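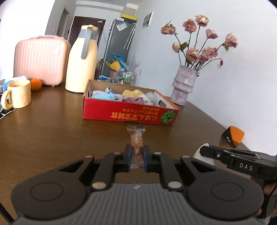
Fixing a Hand-Held Gripper That Won't Let Go of Wrappers

By Rhiannon Humphreys
14 February 2025
3 min read
Print | E-mail

If you've been picking up small wrapped snacks with a hand-held gripper, you've probably met this fault: the fingers open, the snack stays stuck to one pad, and then it drops somewhere you didn't want it. We lost 68 grasps to it in January before Funmilayo Igwe worked out what was going on. It's a really satisfying thing to fix!

What goes wrong

On our Layug grippers, one finger was reaching the middle slightly before the other. With a firm object you'd never notice. With a thin plastic wrapper, the early finger pushes the film sideways, the loose end bunches up between the pads, and the crinkles hang on when you open. Squeezing harder makes it worse (I tried, at length).

Before you start

Put the gripper down and take your other hand well clear of the fingers. The linkages will pinch. Carys Skyrme got a nasty blood blister from one while a second person was still holding the handle, so only one person touches the tool at a time.

Checking the fingers

1. Wipe both pads with a barely damp cloth and let them dry. Try a few grasps. If the sticking stops, you're done!

2. Close the fingers slowly on nothing and watch from above. They should meet in the center. Ours met well to the left.

3. Wiggle each fingertip gently. Play on one side only usually means a worn pivot pin. Swap the pins as a set, left and right together.

4. Close the fingers again and look for a gap between the pads. A wedge-shaped gap means a tip has twisted and needs to be reseated.

Testing the repair

Lay the snack lengthwise, pointing away from you, and take it by the filled part, clear of the crimped ends. Lift, hold it over an open box, then let go. Do 80 of these and write down every one that hangs. We had two after changing the pins, both on a wrapper that had already split.

If it still sticks after that, stop and check the handle spring, which I'll cover next time. Firdevs Akyol has a lovely trick for getting the old one out.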